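Section 5: Running the Box-Packing Demo for Visitors

I've run this station at every open day we've had at Skirkstead, so I'm writing this part the way I'd tell it to you across the bench. If you've already done Section 4 (powering up the arm and homing the gripper), you're ready to go. If you haven't, go back and do that first, please!

What visitors come to see is simple. The arm picks up a household item, carries it over a cardboard box, and lowers it in. People love it, kids especially, and you'll end up doing it over and over.

Before the doors open

1. Tape the box down inside the blue outline on the bench. Use the double-sided tape from the drawer. A box that slides even a little will throw off every drop after it.

2. Fold all the flaps outward and press them flat. A flap that springs back up can catch a finger on the way down.

3. Load program 443 from the saved list. Program 853 looks almost the same on the menu, but it's the one Unai Gallardo wrote for the taller shelf at Sedgwick, and it will stop way too high over our box.

4. Set the speed dial to the visitor setting. I know the full speed looks cooler. Leave it alone.

5. Do one complete cycle with nothing in the gripper, then one with a bottle. Watch both from the side, where you can see how far the fingers go down past the rim.

CAUTION: Keep the red stop button within reach of your own hand the whole time. Don't hand it to a guest to hold, even if they ask nicely (they will).

During the demo

6. Ask everyone to stand behind the yellow line, and wait until they've done it.

7. Put the item on the pickup mat, standing up, with its label facing you. Take your hand away and say "clear" out loud.

8. Press Start. I like to keep quiet for the first run and let people watch, then talk through the second one.

9. When the arm gets to the box, point visitors at the overhead view on the monitor. It's the best seat in the house for this part, and folks in the back row can finally see something.

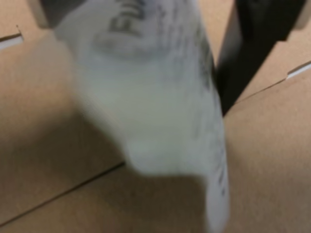

Fig. 5-2. Overhead view at the box: white container between the gripper fingers.

NOTE: Fast movement smears on the monitor. If you want to check the grip, use Pause and look at the fingers themselves from behind the line.

10. Let the arm return to its rest position before you reach into the box. Wait for the green light, then take the item out and start again from step 7.

If something goes wrong

The item tips over on the mat: press Pause, set it upright, say "clear" again, and press Resume.

The fingers touch the cardboard: press Stop and check your tape. Nine times out of ten the box has crept.

Message 712 shows up: the gripper has lost its home position. Tell your group you need around five minutes and repeat the homing steps in Section 4. Sandra Tunstall keeps a spare cable at the front desk if homing fails twice.

When the last group leaves, park the arm, switch off the bench power, and leave the box taped where it is for the June session.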